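My grandmother sorted buttons the way other people do crosswords. She kept 2,055 of them in cookie tins (she had counted, and wrote the total on a strip of tape inside one lid), and on rainy afternoons she'd tip a tin onto the kitchen table and hand me half the pile. So when my editor asked whether I wanted to write about sorting toys for grown-ups, I said yes before she'd finished the question!

I started at Mamoten, a little shop that smells of sawdust and strong coffee. Gun-woo Tak runs the place, and he let me spend most of a May morning at the back table with whatever I felt like pulling off the shelves. I went for the Livell set first, all soft grays and creams, very pretty and very hard to tell apart after 4 p.m. in my apartment, as I found out later. Then came a tin of Dijkstra tiles, $70, with edges so crisp I kept running my thumb along them.

"People think they want the complicated ones," Gun-woo told me. "Then they sit down and make rows."

I made rows. I made rows for nearly 90 minutes and let my coffee go cold.

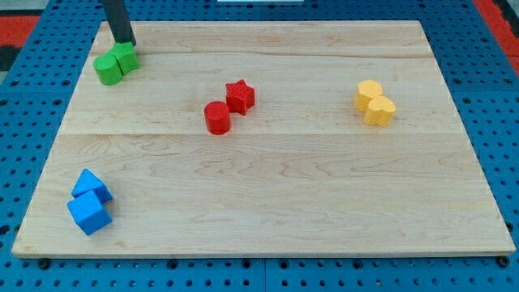

Color is where almost everybody begins, me included. You can know perfectly well that shape is the more interesting puzzle and your hands will still go hunting for all the reds. I like pairs best, and I like them with plenty of bare wood between them: green at one corner, yellow at the other, red up near the middle, blue off by itself down at the lower left. Pale wood is lovely for this, too, because the grain gives your eyes somewhere to wander, and bright plastic looks almost edible on it.

Once the colors are settled you can get fussy. Do the two greens touch? I say yes, snug up against each other, though my sister leaves a finger's width and gets quite heated on the subject. Should a cylinder go in front or behind? We've argued that one over dinner.

I finally went home with the Ikura set, mostly for its box, a squat little thing with a lid that closes with a sigh. It lives by the phone charger now. My sister came over last night, tipped it out on the table and started with the reds.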